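Recording folding and tidying jobs at home with the hand-held gripper: tips that save retakes

Grondbridge household notes, updated November 24, 2021 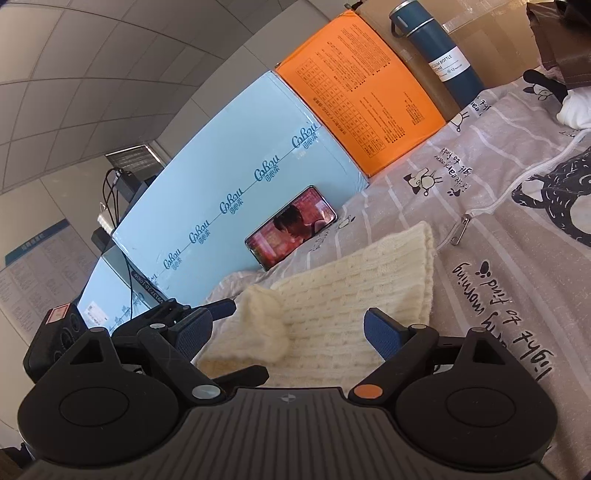
Before you start

Pick one job and stay with it for the whole session. If you are doing knitwear, do knitwear. Mixing jumpers, socks and bottle tops in one sitting makes the labelling slow and the mistakes hard to find later.

A bed is a good height for most people and gives enough room for a garment to be spread out. Patterned bedding is fine. The learning system has to cope with real bedrooms, so change the sheet between sessions if you have a second one, and leave the usual clutter along the back.

Wipe the finger pads with a barely damp cloth and let them dry. Fluff from wool builds up quickly and the grip gets worse without you noticing.

Picking up thick knits

Come in low with the fingers open, close on a fold or a cuff, then lift. Grabbing the flat middle of a ribbed piece usually takes one layer and drags the rest.

Close slowly. A person can feel when the fabric is caught, but the system only gets what was recorded, and a fast snatch tells it very little.

If you drop the item, carry on and pick it up again. Keep that take and mark it "recovered" – these are useful and we never have enough of them.

Zips

Do garments with zips in their own batch. Take hold of the pull itself and keep the other hand out of the way unless the job sheet says two hands. Metal pulls slip more than fabric tabs, so allow extra time.

How many takes

The Finton list asks for 500 takes per job across all homes. Nobody is expected to do that alone. Our best week so far was 191 from one household, and that was with two people swapping over.

Stop after around 11 takes and have a rest. Wrists tire before you feel it, and the later takes come out jerky.

Move the item between takes. Turn it, crumple it, put it inside out, push it to the other side of the bed. If it starts from the same place each time, the system learns the place and very little about the garment.

Keeping private things private

Put away post, prescriptions and bank letters before you begin. Check phone screens and anything pinned to the wall as well. If something slips through, write the take number on your sheet and we will remove it before the batch goes to Pirberg.

Putting it away

Charge the gripper overnight and store it with the fingers open. Copy the day's takes across before bed – a full card in the morning means a lost session. Spare pads can be ordered with the December refill, two sets per household.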